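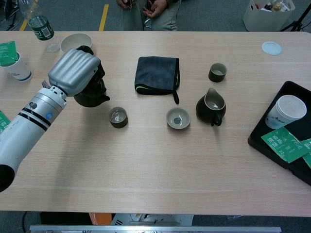 Tuesday, 9:40. Playtest log, Flaltuvport set, build 96.

Goal for this session: find out if the changed draw action on Ustura still locks the game once a second copy is in play. Old wording let each copy read the increase from the other. New wording: "The first time each turn you draw by action, draw one additional card." Two copies now give two extra cards on the first draw action and nothing after that.

Setup. Runner deck is the stock Ersoy list, minus one Clindik, plus one Ustura, so three Ustura total. Opponent deck unchanged from build 95. Starting hand five, one mulligan allowed. Scripted games run first, then hand games with sleeved proofs.

Scripted: 402 games, fixed seed list. Ersoy won 211. Last build it was well over that with the same seeds, so the wording does most of what we wanted. Decking out as a loss condition showed up in 7 games, all of them with three Ustura installed before turn six. Acceptable. Did not look at the mirror.

Hand games: four before lunch. Notes in order.

Game 1. No Ustura seen until turn eight. Useless for this purpose, kept for tempo numbers.

Game 2. Two copies by turn three. Hand size limit forced discards on turns four and five. The player kept discarding Clindik, which suggests Clindik is still priced one credit too high for a deck that draws this fast.

Game 3. Timing question. Clindik says "when you draw a card," Ustura adds to the number drawn. Does Clindik fire once or per card? Script treats it per card. Rules draft section on draws says cards drawn by one action are drawn at the same time, and does not say how many triggers that makes. We ruled once and played on. Means the script and the table disagree, and the 211 is probably a little generous to Ersoy.

Game 4. Repeat of game 2 with the once ruling applied from the start. Slower, closer, ended on turn fourteen. Preferred.

Proof sheet problem: the cost on Ustura still prints as 2 on the second sheet. Should be 3. The script has 3. Games 2 and 4 were played at 3 from memory.

To do:
Change the Clindik trigger in the script to once per draw action, rerun the same 402 seeds.
Reword Clindik to "when you draw one or more cards."
Reprint sheet two.
Try Clindik at one credit less, but only after the rerun, not in the same build.
Mirror match, Ersoy against Ersoy, at least a short batch.

Rerun started 4:15, output going to the build 97 folder.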